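Section 3: Sending a folded flyer to press through Butix
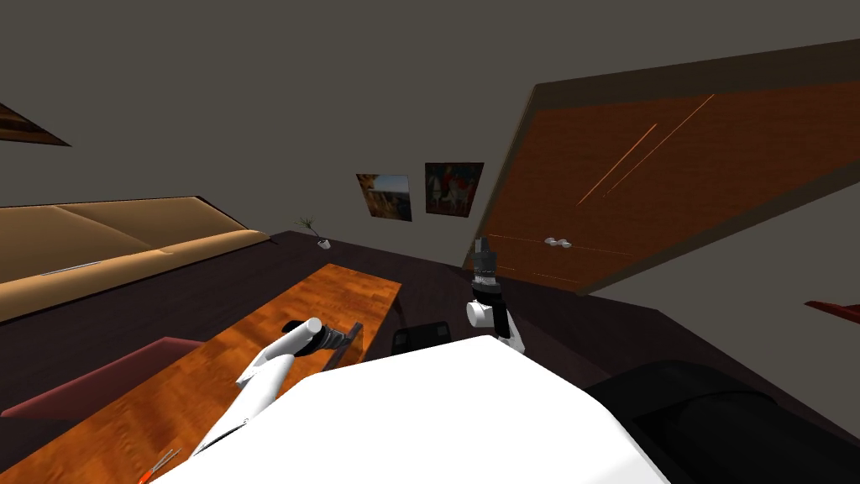

Figure 3-1. Rendered room view with long wooden coffee table.

This section covers a folded flyer ordered through the Butix print portal, from page set-up to the check you make when the boxes are opened. It assumes you already have an account and a finished design. If your design is still changing, stop and finish it. The portal lets you replace a file up to the moment of approval, and a good share of bad print jobs come from somebody using that feature at the last minute.

The steps were last checked against the portal on Sunday, May 26, 2024. Button names move from time to time. The order of the steps has been steadier.

Before you start

You will need:

Your design file in the program it was made in, plus all linked pictures and fonts
A PDF export of the same design
The delivery address and the name of a person who will be there to sign
A ruler with millimeters on it
Plain office paper and a printer of any quality

The ruler and the office paper are for the dummy in 3.2. People skip the dummy more than any other part of this guide.

Note: Butix offers a "Smart Start" tour the first time you log in. It shows you where the shopping cart is. You can close it without losing anything.

3.1 Setting up the page

1. In your design program, set the page to the flat size of the flyer, meaning the size before folding. The Butix product page shows the folded size in large type and the flat size under "More details." Use the one under "More details."

2. Set bleed to 3 mm on all sides. The portal will accept less and put up a green check mark anyway. The check mark only means that the file opened.

3. Pull any background color or photo all the way out to the bleed line. Stopping at the page edge gives you a thin white sliver on some copies and none on others, depending on where the stack sat in the cutter.

4. Keep text, logos and phone numbers well inside the page. The downloadable template draws a "safe zone" that we find too generous, so we go in by the same distance again.

5. Change the color mode to CMYK before you judge any color. Bright greens and oranges will go dull on screen when you do this. They were always going to go dull, and it is cheaper to learn it now.

6. Set small black text to black ink only. Text built from all four inks can look fuzzy if the plates are even slightly out of line.

Caution: The portal has an "Auto-fix bleed" button. It enlarges your whole design to fill the gap. On a plain background you may not notice. On a folded piece it shifts every panel away from its fold, and there is no warning when it does so. Leave it alone.

3.2 Making the dummy

1. Print both sides of the flyer on office paper at actual size. Check the print dialog for "Fit to page" and turn it off.

2. Measure the printed page with the ruler. If it doesn't match your flat size, the dialog scaled it after all. Print again.

3. Trim along the crop marks and fold it the way the finished piece will fold.

4. Look at the panel that tucks inside. It should be slightly narrower than the others. If all the panels are the same width, the inside one will buckle or hold the flyer open. Go back to your design file and fix the guides.

5. Open the flyer the way a customer would, and read it in that order. Panels that made sense laid flat on a screen often come up in a strange order in the hand.

6. Check that the back is not upside down compared with the front. The on-screen 3D preview does show this, but it shows it for the fold type selected in the portal, and the portal goes back to a default fold whenever you upload a new file.

Keep the dummy. You will want it again in 3.7.

3.3 Choosing paper

The portal lists a great many papers, and the names are of little help. "Premium," "Select" and "Signature" are sales words. Look at weight and finish.

1. Open the paper menu and switch from "Recommended" to "All." The recommended list is short and leans toward the heavier sheets, which also cost more.

2. For a flyer that will be handed out or left in a rack, choose a medium text weight. Card weights crack along the fold, above all where dark ink crosses it.

3. If you do need a card weight, add scoring. It is a separate line in the order and is not added for you, even when the portal can see that you picked a heavy sheet and a fold.

4. Choose the finish for how the flyer will be used. Anything people are supposed to write on, such as a coupon or a sign-up panel, should be uncoated. Gloss coating makes photos look richer and makes most pens skip.

5. Order the sample pack if you have the time. Compare sheets by a window, then again under the lights of the place where the flyers will be displayed.

Note on Sleiman stocks: Sleiman sheets are offered in the same menu at a higher price, described as "brighter and more vivid." We have put the Sleiman gloss next to the house gloss and had trouble telling them apart. The uncoated Sleiman is a nicer sheet than the house one, with a smoother feel and less show-through. Whether your readers will care is another matter.

3.4 Uploading the file

1. Export your PDF with crop marks and bleed switched on, and with fonts embedded.

2. Close the PDF and open it again in a plain viewer, on a different computer if you can. Look through every page at full zoom. Missing fonts often show up here and nowhere earlier.

3. Name the file something you will know later. "Final" is a poor choice. So is "final new."

4. In Butix, choose Upload and wait for the bar to finish. Don't refresh the page.

5. Set the fold type again, by hand, after the upload is done.

6. Read the messages in the file report. The common ones are:

Low resolution. Take this seriously for photos. Look at the picture at actual size and decide whether it is good enough to pay for.

RGB objects found. The portal will convert them for you. Convert them yourself, so that you at least see the result.

Error 19. The help page says this is a damaged file. In our experience it is usually a transparent shadow or glow lying over a spot color. Flatten the artwork, export again and try once more before you write to support.

Ink coverage too high. A dark photo or a heavy black background is the usual cause. Lighten it a little. Wet, heavy ink can mark the back of the next sheet in the stack.

Caution: An empty report does not mean a good file. The report looks at the file's structure. It has no opinion on your opening hours.

3.5 Proofing

Butix offers two kinds of proof: a free on-screen proof and a paid printed proof.

1. Always open the on-screen proof, and download it. The small version shown in the browser is too soft to read fine print.

2. Have someone who didn't write the flyer read it out loud. Dial every phone number. Type in every web address from the proof, letter by letter. Scan any QR code from a printed copy of the proof, with more than one phone.

3. Pay for the printed proof if color matters to you, for example with food, skin tones or a company color that somebody is going to complain about. The portal calls its on-screen proof "color accurate." It can't know what your monitor is doing.

4. Confirm which press makes the printed proof. Some are made on a digital press when the full run will be on offset. The two are close but they don't match, and the wording on the order page is vague. Ask in the message box and keep the reply.

5. Approve only when you have read the whole proof in one sitting. After approval, changes are charged as a new job.

3.6 Quantity and extras

1. Type in the quantity you want. The slider jumps between round numbers, but the box beside it takes any figure. If your mailing list has 1,413 names, you can enter 1,413.

2. Then add copies for spoilage and for your own files, and check the price at the next round number up. It is sometimes lower. We don't know why and have stopped asking.

3. Go through the extras screen slowly. Some items are already ticked. "Priority Care" was one of them when we checked in April. The description promises "extra attention to your order," and we could not find out what that consists of.

4. If you are using Cloltia for address lists, export the list as a plain CSV file and upload it separately. The "Connect Cloltia" button works, but it pulls in every contact, including the ones marked as unsubscribed.

5. Pick a delivery date with some slack in it. The date on the product page is counted from approval of the proof, while the one in the cart is counted from today.

Note: Folding for large orders may be done at the Villent finishing plant, which adds time in transit. The order page mentions this only after payment. Send a message first and ask where your job will be folded.

3.7 Checking the delivery

1. Look over the boxes before you sign. Write any crushed corner on the delivery slip.

2. Open every box and pull a flyer from the top, the middle and the bottom. The top of the first box tends to look fine.

3. Compare each one with your dummy and with the approved proof. Check the folds, the trim and the color, in good light.

4. Fan a stack and look for white edges, smears and blank sides.

5. If something is wrong, photograph it with the job ticket next to it and report it through the order page the same day. Support will ask for the approved proof, so attach it to the first message.

6. File 2 clean copies flat, with the order number written on a slip of paper tucked inside. The portal has a reorder button, but it reuses the last file uploaded to the account under that name, which may not be the one you approved.

For poster and banner orders, go on to Section 4. The bleed settings there are different.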